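Workshop Tips: Setting Up a Small Swarm Search So It Finishes Overnight

Particle swarm routines are easy to write and easy to run badly. Most of the trouble reported to this page comes from bookkeeping, and very little of it from the update equation. The tips below assume a working optimizer, one desktop machine and a cost function that takes more than a second to evaluate.

1. Fix the bounds before anything else. Scale every variable to the interval from 0 to 1 and convert back inside the cost function. A velocity limit then means the same thing in every dimension.

2. Start with 18 particles. Smaller swarms collapse early on anything with more than one valley. Larger ones spend the night evaluating points that differ in the third decimal place.

3. Write the random seed into the first line of the log. A run that cannot be repeated cannot be debugged.

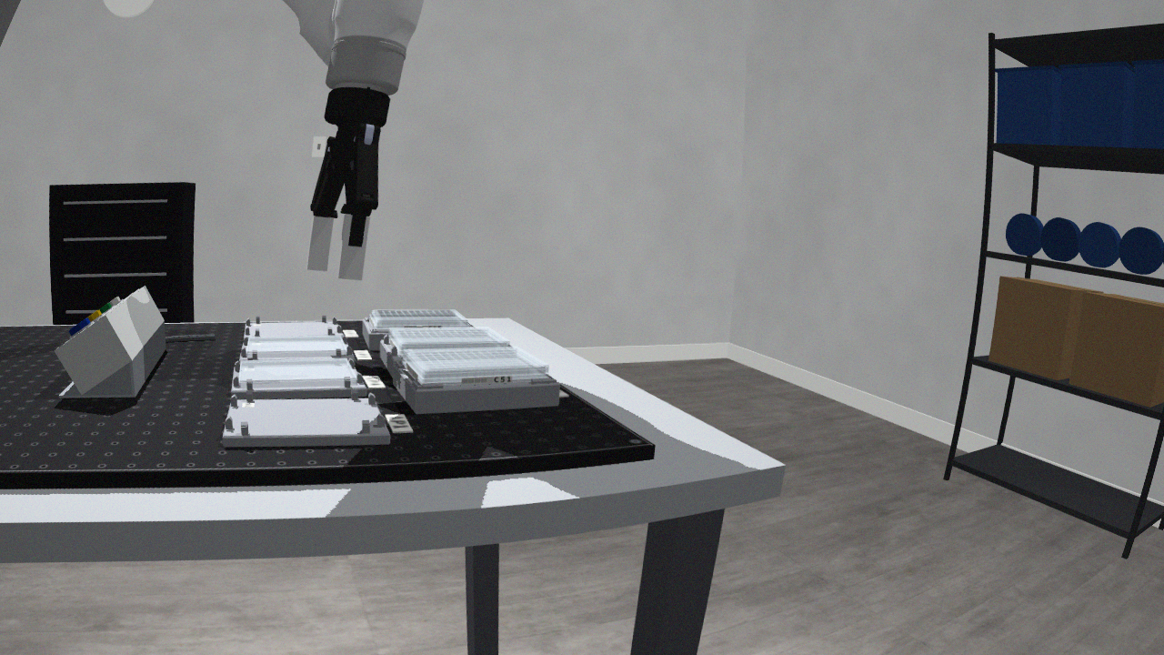

Rendered view: arm and open gripper over the table.

4. Cap the run at 700 iterations and save the state as you go. The saved state needs positions, velocities, personal bests and the generator state. People leave out the last one, and the resumed run drifts away from the original within a few steps.

5. Decide what happens at a wall. Clamping the position and leaving the velocity alone pins the particle to the boundary for a long time. Set that component of the velocity to zero, or reverse it and halve it. Either is acceptable — mixing them in one run is not.

6. Use a ring neighborhood for the first attempt. Each particle sees 2 neighbors. Convergence is slower than with a single global best, and the swarm is less likely to settle on the first decent point it meets. Switch to the global version once the shape of the problem is known.

7. Return a large finite cost when an evaluation fails. Returning NaN is asking for trouble: comparisons with NaN are false in most languages, so a personal best that starts as NaN is never replaced.

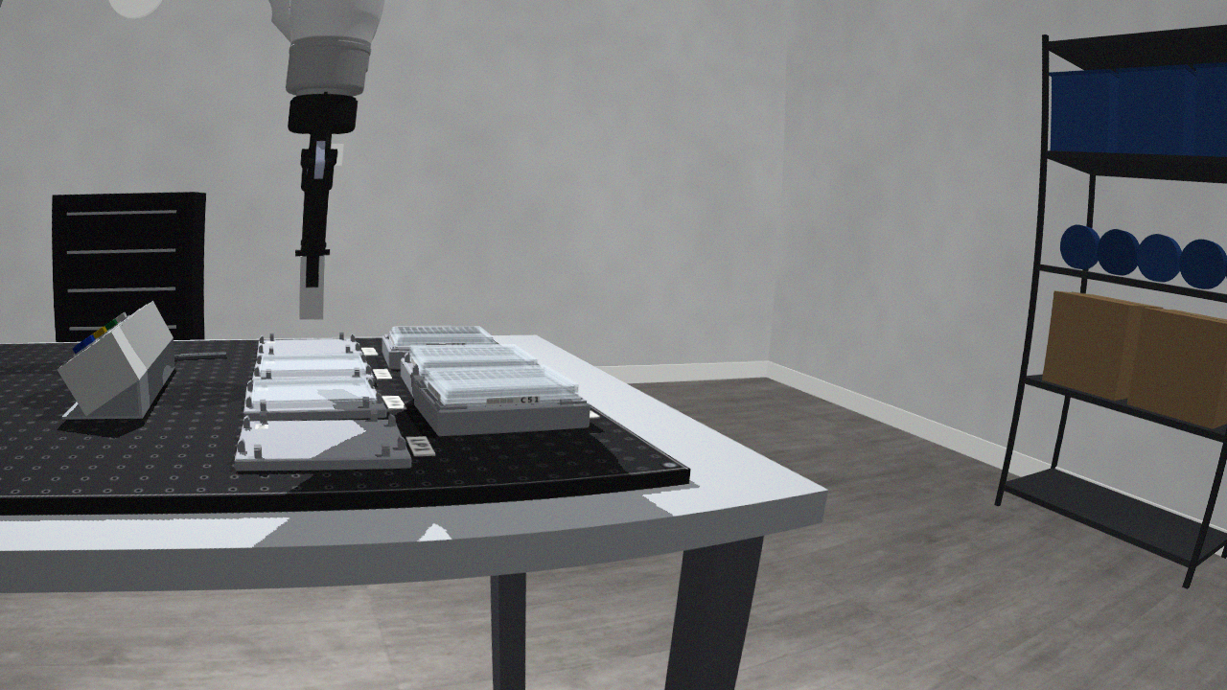

8. Keep the evaluator in a separate process. If it hangs, kill it, assign the penalty cost and go on to the next particle. Set the timeout from the slowest good evaluation in the log, doubled.

9. Repeat the whole search with seven different seeds before believing a result. Report the median and the worst. The best of seven says little about what the next run will do.

10. Plot swarm spread against iteration, on a log scale. A straight fall followed by a flat floor is ordinary. A flat line from the start usually means the inertia weight is too high, or that the bounds in tip 1 were never applied.

A note on file names. Put the swarm size, topology and seed in the name, in that order, with leading zeros on the seed. Directory listings then sort correctly without a script.

Print this page | E-mail this page

Recent items
Reading Oro log files in a spreadsheet
Ant colony routing: choosing an evaporation rate
Bamby settings that survive a restart
Imai test functions, with plots
Cleaning out old checkpoint folders

Contact | Copyright Dornham Workshop Pages | Back to top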